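등록 4월 | 글 솔렌 마야르(Solène Maillard)

이 웹사이트는 쿠키를 사용합니다. 계속 이용하시면 쿠키 사용에 동의하시는 것으로 봅니다. [동의] [설정]

네이든(Naden) 이동식 축구 골대 1364

축구부 창고 문을 열었을 때 한쪽 구석에 녹슨 골대가 비스듬히 기대어 있는 모습, 아마 동네에서 공을 차 보신 분이라면 누구나 한 번쯤 보셨을 거예요. 저희도 그런 골대와 오래 씨름하다가 이 일을 시작하게 되었습니다. 그물은 해마다 찢어지고, 바퀴는 잔디에 박혀서 돌지 않고, 옮기려면 훈련하러 온 선수들이 몸을 풀기도 전에 땀부터 흘려야 했지요. 네이든 1364는 그 시절의 불편을 하나씩 떠올리면서 만든 골대입니다. 모델 번호 1364는 별다른 뜻이 있는 숫자는 아니고, 설계를 맡은 가스파르 마르샬이 도면에 붙여 두었던 번호가 그대로 이름이 되었어요. 좀 더 멋있는 이름을 붙이자는 이야기도 있었는데, 다들 이미 1364라고 부르고 있어서 바꾸지 못했답니다.

누구를 위한 골대인가요

유소년 클럽과 학교 운동부, 그리고 주말마다 모이는 동호회 팀을 먼저 생각하고 만들었습니다. 정식 규격 경기장에 붙박이로 세워 두는 골대를 찾으신다면 저희 고티에(Gautier) 고정형 제품을 보시는 편이 낫습니다. 1364는 한 경기장을 여러 팀이 나누어 쓰는 곳, 오전에는 어린이반이 반쪽 코트로 쓰고 저녁에는 성인반이 전체를 쓰는 그런 곳에서 제일 쓸모가 있어요. 훈련 때마다 골대 위치를 바꾸는 감독님들도 좋아하십니다. 릴데일(Lildale) 클럽의 위고 사바티에 코치님은 측면 크로스 연습을 할 때 골대를 페널티 구역 바깥으로 빼 놓고 쓰신다는데, 예전 골대로는 엄두도 못 내던 일이라고 하시더군요.

뼈대와 그물

골대 기둥과 크로스바는 알루미늄이고, 모서리 이음매는 안쪽에서 보강했습니다. 표면은 흰색 분체도장이에요. 공이 크로스바를 세게 때리면 골대 전체가 울리면서 뒤로 조금씩 밀리는 경우가 있는데, 1364는 뒤쪽 바닥 프레임에 무게추를 넣어 그 흔들림을 많이 줄였습니다. 무게추는 꼭 함께 쓰셔야 합니다. 아무리 잠깐 쓰는 골대라도 고정하지 않은 채로 두면 넘어질 수 있고, 특히 아이들이 크로스바에 매달리는 일은 어느 운동장에서나 벌어지니까요.

그물은 매듭이 없는 방식으로 짰고, 기둥 뒤의 홈에 플라스틱 클립을 돌려 끼워 고정합니다. 클립이 부러지면 하나씩 따로 주문하실 수 있어요. 저희 창고에서 제일 자주 나가는 물건이 바로 이 클립인데, 워낙 작아서 잔디 속에 떨어뜨리면 찾기가 정말 어렵습니다. 그래서 기본 구성에 여분 클립 10개를 넣어 드리고 있습니다.

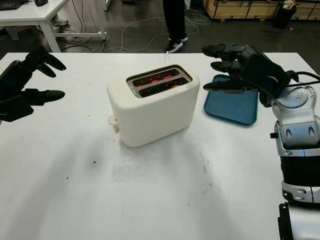 바퀴에 대해서는 조금 길게 말씀드리고 싶어요. 처음 시제품에는 단단한 고무 바퀴를 달았는데, 인조잔디에서는 잘 굴러가다가도 비가 온 다음 날 천연잔디에 올려놓으면 바퀴 자국이 깊게 남았습니다. 잔디 관리를 맡은 이네스 말레가 그 자국을 보고 며칠 동안 저희와 말을 안 했을 정도였지요. 지금 달려 있는 바퀴는 폭을 넓힌 공기 주입식이고, 레버를 내리면 골대가 바퀴 위로 올라타고 레버를 올리면 프레임이 바닥에 닿는 구조입니다. 경기 중에는 반드시 프레임을 바닥에 내려놓고 무게추까지 확인해 주세요. 공기압은 한 달에 한 번 정도 손으로 눌러 보시고, 말랑하다 싶으면 자전거 펌프로 채우시면 됩니다.

기본 구성

- 골대 2개(한 조)
- 매듭 없는 그물 2장
- 후면 무게추 세트
- 바퀴와 들어올림 레버, 골대에 장착된 상태로 출고
- 여분 그물 클립 10개
- 조립용 육각 렌치와 한글 설명서

조립과 설치

골대는 기둥과 크로스바가 분리된 상태로 도착합니다. 어른 네 분이 함께 하시면 힘들지 않게 조립하실 수 있어요. 먼저 크로스바를 바닥에 눕힌 채로 양쪽 기둥을 끼우고, 볼트는 손으로만 가볍게 돌려 두세요. 뒤쪽 프레임까지 다 연결하고 나서 렌치로 조이셔야 이음매가 비뚤어지지 않습니다. 처음부터 꽉 조이셨다가 마지막 볼트 구멍이 맞지 않는다고 전화를 주시는 분들이 꽤 계신데, 그럴 때는 볼트를 모두 조금씩 풀었다가 다시 맞추시면 대부분 해결됩니다. 그물은 골대를 세우기 전에 거는 편이 훨씬 수월합니다(사다리를 꺼내지 않아도 되거든요!).

세운 다음에는 네 모서리를 한 번씩 눌러 보시고, 흔들리는 곳이 있으면 땅이 고른지 먼저 살펴봐 주세요. 운동장 흙이 파인 자리에 프레임이 걸쳐 있는 경우가 의외로 많습니다.

보관과 손질

겨울 동안 쓰지 않으실 때는 그물을 떼어 맑은 물에 헹군 뒤 그늘에서 말려 주세요. 젖은 채로 자루에 넣어 두면 봄에 꺼냈을 때 냄새가 제법 납니다. 골대는 되도록 담장이나 벽 쪽으로 서로 마주 보게 붙이고 자물쇠로 묶어 두시길 권합니다. 볼트는 시즌이 시작될 때와 끝날 때 한 번씩 조여 주시고, 도장이 벗겨진 곳이 보이면 같은 색 보수용 페인트를 바르시면 됩니다. 페인트는 작은 통으로 따로 판매하고 있어요.

배송 안내

부피가 큰 물건이라 일반 택배로는 보내드리지 못하고 화물차로 직접 실어다 드립니다. 주문하실 때 트럭이 들어갈 수 있는 문이 어느 쪽인지, 경사로나 계단이 있는지 적어 주시면 큰 도움이 됩니다. 배송을 맡고 있는 레지 카레가 출발 전에 꼭 전화를 드리니, 모르는 번호라도 한 번은 받아 주세요. 하차 시간은 보통 오전이며, 오후 5시 이후 하차는 미리 상의해 주셔야 합니다. 현재 재고는 17조이고, 새 시즌 준비가 몰리는 시기에는 빨리 줄어드는 편입니다.

함께 찾으시는 제품

애트비(Atby) 공 보관 수레는 1364와 같은 바퀴를 쓰기 때문에 여분 바퀴를 하나 사 두시면 양쪽에 다 쓰실 수 있습니다. 어린이반을 운영하시는 곳에서는 애트비 접이식 미니 골대를 같이 들이시는 경우가 많아요. 어느 크기가 맞을지 망설여지시면 경기장 가로세로 길이와 주로 쓰는 연령대만 알려 주세요. 저희가 도면에 그려 보고 답을 드리겠습니다. 굳이 새로 사지 않고 지금 골대의 그물만 바꾸셔도 되는 경우라면 그렇게 말씀드릴게요.

문의: 네이든 고객지원실, 문의 양식 이용 | © 네이든. 모든 권리 보유. | 맨 위로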